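Front Lounge Welcomes Its Neighbors Back for Tuesday Tidy

The front lounge at Stondis House has had a busy July, what with the piano afternoons, the book swap and one very lively birthday party, and so it was lovely to see the Tuesday Tidy come back this week after its summer break! For anyone new to the building (and we know there are several of you on the upper floors, welcome), the Tidy is the hour after lunch when the lounge gets a proper going-over before the evening crowd comes down. It costs nothing, there is tea after, and you don't have to stay the whole time.

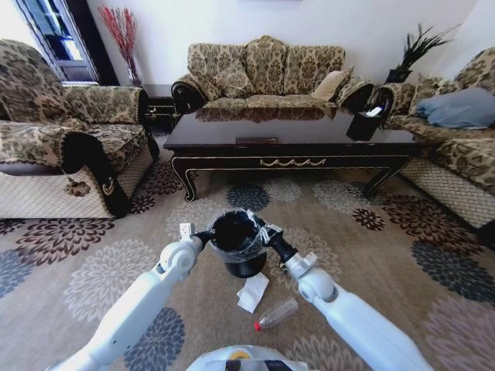 Page last changed: Tuesday, 4:15 p.m.

Floor first is the rule that Clotilde Rey brought in when she started the Tidy, and it still holds. Tissues, bottles and anything else that has ended up on the big flowered rug get picked up before a single cushion is touched. The little black bin goes to the litter, with a fresh bag folded well over the rim so it doesn't slide down inside, and it works its way across the room from there.

The rug, as many of you will remember, was the great purchase of last year. It came from Berrada, the furnishing shop over in Navville, and it cost $400 that was raised almost entirely through cake. There was a good deal of discussion at the time about whether such large flowers would be too much for the room, and Margaux Marchal, who argued hardest for a plain one, now admits to being rather fond of them. The blues and browns do look handsome next to the dark coffee table, and they hide a crumb beautifully, though that is also why the floor needs a careful eye!
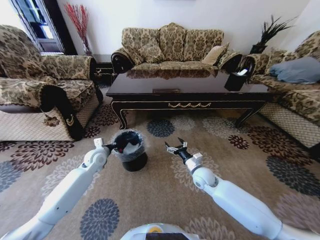
A tissue in the bin and the rug looking its best, front lounge, Stondis House.

The coffee table has its own followers. It was left to the house by the late Anatole Renaud, gold trim and all, and that glossy top shows every fingerprint and every ring from a cup. Gaëtan Pichon asks that people please use a soft dry cloth on it and leave the spray in the cupboard, and he would be so grateful if hot mugs could go on the coasters. There are 6 new ones in the sideboard, cork on the bottom, and they are meant to be used.

One more small request while we are on the subject. Bottles with their caps on are fine for the recycling crate by the back door, so if you finish a drink during film night, please carry it out with you when you go up. Clémence Fleury has put a second crate beside the stairs for those who forget until they're halfway home.

The next Tidy is the same time next week, and film night follows at 7:30, with chairs for 80 if we open the dividing doors.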